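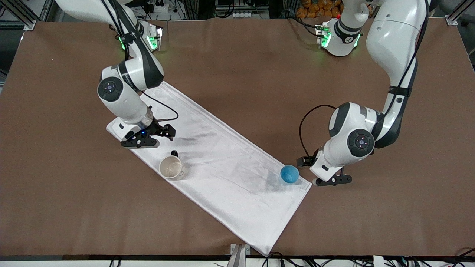

Textilpflege 2: Waschen, Mangeln, Falten (Mitschrift zum Skript)

Stand Januar, Korrekturen bitte an Zane Krūmiņa, nicht an mich

1. Faser zuerst
Baumwolle: quillt im Wasser, nass reißfester als trocken. Verträgt Kochwäsche, läuft aber beim ersten Mal ein, Zuschnitt also mit Zugabe.
Leinen: wenig elastisch, knittert stark, trocknet schnell. Immer in derselben Linie gefaltet = Bruch in der Faser. Faltlinie alle paar Wäschen versetzen!
Halbleinen: Kette Baumwolle, Schuss Leinen. Kommt in der Prüfung gern dran, Definition auswendig.
Polyester-Mischgewebe: nimmt kaum Wasser auf, dafür Fett. Vergraut, wenn zu kalt gewaschen.

2. Sinnerscher Kreis
Chemie, Mechanik, Temperatur, Zeit. Wird ein Anteil kleiner, müssen die anderen größer werden. Wasser ist das Verbindende, steht nicht als fünfter Faktor drin (Streit in der letzten Stunde, Laur bleibt dabei).
Beispiel Hotel Murnmont: Temperatur runter von 90 auf 66 Grad, dafür Haltezeit länger und Bleiche auf Sauerstoffbasis. Rechnung siehe Übungsblatt 2.

3. Flecken auf Tischwäsche
Rotwein: sofort kalt ausspülen, später Sauerstoffbleiche.
Eiweiß (Ei, Milch, Blut): nie heiß vorwaschen, gerinnt und sitzt dann fest.
Wachs: abheben, Rest zwischen Löschpapier ausbügeln.
Rost: Spezialmittel, KEINE Chlorbleiche, zerstört die Faser rund um den Fleck.
Kaffee/Tee: Gerbstoffe, wie Rotwein behandeln

4. Mangeln
Restfeuchte beachten, zu trocken = Knitter bleiben drin, zu naß = Stau vor der Mulde. Stück gerade einlegen, Saum glattziehen. Ecken nicht umschlagen lassen. Mulde regelmäßig wachsen.

5. Falten und Lagern
Vor dem Falten auskühlen lassen, sonst Stockflecken im Stapel. Kante auf Kante, Saum nach innen, geschlossene Seite nach vorn ins Regal. Frische Wäsche immer unten in den Stapel, damit alle Stücke gleich oft drankommen.
Servietten nach Haus getrennt: Witcombe dreifach längs, Bruren quadratisch.

6. Kennzahl
Bestand Fall Moreira: 783 Servietten, Tagesbedarf 400. Reicht der Bestand bei zwei Tagen Umlauf? Nein, es fehlen 17, Reserve für Schwund noch gar nicht eingerechent.

Nächstes Mal: Pflegesymbole, Tabelle bitte selber mitbringen. Žydrūnas Laur fragt mündlich ab, Abschnitt 2 und 3.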